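4. Recording table-top demonstrations

Section 4 covers recording sessions at the table, from powering up the hand units to handing the files over for review. Read section 3 (Calibration) first. A session recorded with an out-of-date calibration cannot be repaired later and will be rejected at review.

The procedure is the same at the Haugen and Bondon sites. Where the two differ, the text says so.

4.1 Before you start

You need the following:

– a hand-held gripper with its marker mount fitted
– a back-of-hand marker for the free hand
– the head camera, charged or on its cable
– the session laptop with the Usetti recorder installed
– the task card and the objects listed on it

Check the marker faces under the room lights. A face that is scratched, smudged or lifting at a corner should be replaced before the session. Wipe marker faces with a dry cloth only. Alcohol wipes leave the black areas shiny, and the tracker then loses them at shallow angles.

Remove large rings. Thin bracelets and wristbands are fine as long as they sit clear of the marker and do not hang over it when the hand is tipped.

4.2 Powering up

1. Connect the power strip and switch it on.
2. Start the laptop and log in as the session user. Do not use your own account, as the files will end up in the wrong folder.
3. Plug in the gripper. Wait for the indicator light on the marker mount to turn green.
4. Plug in the marker for the free hand.
5. Start the head camera and open the Usetti recorder.
6. In the recorder, choose Devices and confirm that all 3 streams are listed: camera, gripper, free hand.

If a stream is missing, unplug that unit, wait for the recorder to drop it from the list, and plug it in again. Do not restart the recorder while the other units are connected. It will keep the old clock offsets and the streams will drift apart.

Note: A steady green light means that the unit has power and a link to the laptop. It does not mean that the unit is being recorded. Check the recorder window for that.

4.3 Setting the table

1. Clear the table of everything not named on the task card.
2. Place the objects in the start area. For tasks marked "free start", place them anywhere you can reach without stepping.
3. Lead the cables down from the wrists and away from the work. Leave enough slack to reach the far edge of the table with either hand.
4. Stand close to the table and lean forward until the camera preview shows both hands and all the objects.
5. Hold both markers in view and press Start check. The recorder plays a short tone when both have been found.

Caution: Cables on the floor are a trip hazard. Keep them to one side of the table and do not walk across them while wearing the units.

4.4 Recording an episode

One episode is one attempt at the task on the card, from hands at rest to hands at rest.

1. Rest both hands on the table, clear of the objects.
2. Say the task name aloud, or press the foot switch if your station has one.
3. Wait for the tone.
4. Carry out the task at a normal working pace.
5. Return both hands to rest and wait for the second tone.
6. Mark the episode as Done, Failed or Void.

Mark it Failed if you tried the task and did not get the result on the card. Failed episodes are kept and used. Mark it Void if something outside the task spoiled it, such as a cable pulling out or someone reaching in over the table. Void episodes are deleted overnight.

Do not repeat a movement inside an episode to make it look better. If the first grasp slips, grasp again the way you would in daily work and carry on. The model has to learn recoveries too, and the early Vistesness sets had so few of them that the policy simply stopped after a missed grasp.

4.5 Paper, film and other thin items

Thin items need more care than boxes or cups. They shift when touched, and the jaw can slide over them without catching anything.

1. Press the sheet to the table with the free hand. Keep the hand flat so that the marker on its back faces up.
2. Bring the gripper in low, with the tip pointing at the edge or fold you want to lift.
3. Close the jaw fully before lifting.
4. Move the free hand only when the gripper has hold of the sheet.

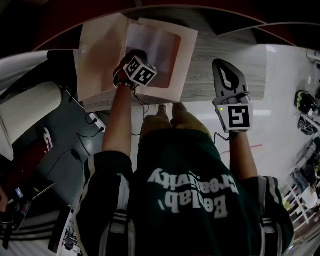 Folds should be made in the order given on the card. If the card gives no order, choose one and keep to it for the whole block, then change it for the next block. Siv Viklund keeps the list of fold orders already covered, and it is worth checking with her before a long session on one task.

Paper that has been folded many times goes soft along the creases and starts to behave like cloth. Change the sheet after 48 episodes, or sooner if it tears. Enter the change in the session notes with the episode number. Do not flatten old sheets and put them back in the stack.

Items with a clear or shiny panel can throw glare into the camera. If the preview shows a white patch over the panel, turn the item slightly or switch off the nearest ceiling light. At Bondon the lights are on one circuit, so turn the item.

4.6 Breaks and session length

A full session is 216 episodes. It does not have to be done in one go. Leaning over the table is tiring for the neck and lower back, and episodes recorded by tired operators are slower and show more slips. Take a break at the end of each block, with the units off your hands.

Run the check in 4.3, step 5, again after every break – even a short one. The back-of-hand marker rarely goes back on at quite the same angle.

4.7 Closing the session

1. Press End session and wait until the recorder shows Files closed.
2. Unplug the free-hand marker, then the gripper.
3. Copy the session folder to the site drive.
4. Fill in the session notes: operator, task, sheet or object changes, anything unusual.
5. Switch off the power strip.

Caution: Do not close the laptop lid before Files closed appears. The last block will be lost.

The recorder warns you when the local disk has less than 300 GB free. Finish the current block, then copy and clear older sessions before going on.

4.8 Common problems

Tracking drops out when the hand turns over
The marker is hidden from the camera. Keep the back of the hand toward the camera where the task allows it. Short dropouts are filled in during processing and need no action.

The gripper reads as half open when it is closed
The zero point has moved. Run the jaw calibration in 3.4 and mark the current episode Void.

Start check gives no tone
Look at the preview. In most cases one marker is outside the picture or in the shadow of your own arm. If both are clearly visible, change the marker faces and try again.

Questions about task cards go to Parvathi Kulkarni. Faulty units go to Vidar Holmgren with the unit number and a note of what happened. The next revision of this section is due in September and will add the two-gripper tasks.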